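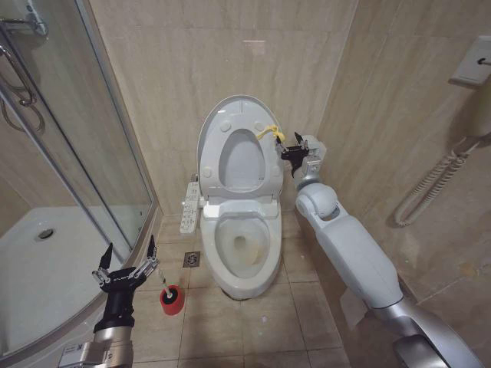
About Trivonbridge

Trivonbridge records examples of household and janitorial tasks for robot learning. Our customers train policies for two-armed machines and need demonstrations from rooms that people use, with the surfaces, fittings and tight corners those rooms have. We supply the recordings, the notes that go with them and the checks made on both.

The company has 14 staff. Eight are operators, who control the arms during recording. The others handle site work, hardware, labeling and review. Our main office and workshop are on the Liang site, with a second recording team based in Badau.

What we record

Bathroom work is our largest category. A task is written as a short instruction, such as "close the lid" or "pick up the cloth," with a start state and an end state. Operators are told what the end state must be. They are not told which hand to use or what path to follow, unless the customer asks for a fixed method.

Each episode contains the head camera video, joint positions for both arms, gripper commands and the text instruction. All streams share one clock. Episodes are recorded at 15 frames per second by default. Higher rates are set per project.

Between episodes the start state is varied by hand. Small objects are moved, lids and doors are left open or shut, and the base is shifted by a few inches. The reset person works from a printed sheet and initials each line.
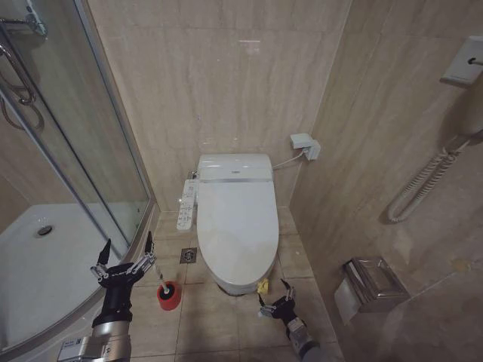
Do you keep failed attempts?

We keep them, in a separate set with their own label. A failed episode is marked with the time of the first error and one of six error codes. Customers may take the failures, leave them out, or ask only for episodes in which the operator made an error and then corrected it.

How the data is checked

Review is done in two passes. The first is automatic and looks for dropped frames, clock drift and joint values outside the allowed range. The second is done by a person, who watches the full episode and confirms that the text instruction matches what was done. Roughly 8 percent of episodes are rejected in the second pass, most often for a wrong instruction or an end state that was not reached.

Rejected episodes are not repaired. The task goes back on the list and is recorded again.

Arms, hands and sites

Reflective tile, clear glass and glossy plastic are common in our sites and are left uncovered during recording. Lighting is whatever the room provides. Camera calibration is repeated at the start of every shift and after any change to the head mount.

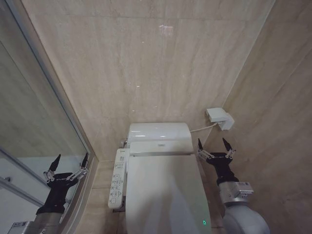

Both arms raised, grippers open, on either side of a closed toilet lid.

Altance

Altance is our in-house software for running sessions. It shows the operator the current instruction, starts and stops recording, and writes the episode file. It also holds the reset sheets and review notes, so that any episode can be traced to its site, shift and task version. Customers receive read access to Altance for the length of their project.

Working with us

Projects start with a trial batch on one task at one site. The file format and error codes are agreed before the main batch begins. New sites are added every May and are listed on the Sites page. For site offers or data requests, use the contact form and state the task, the robot type and the number of episodes needed.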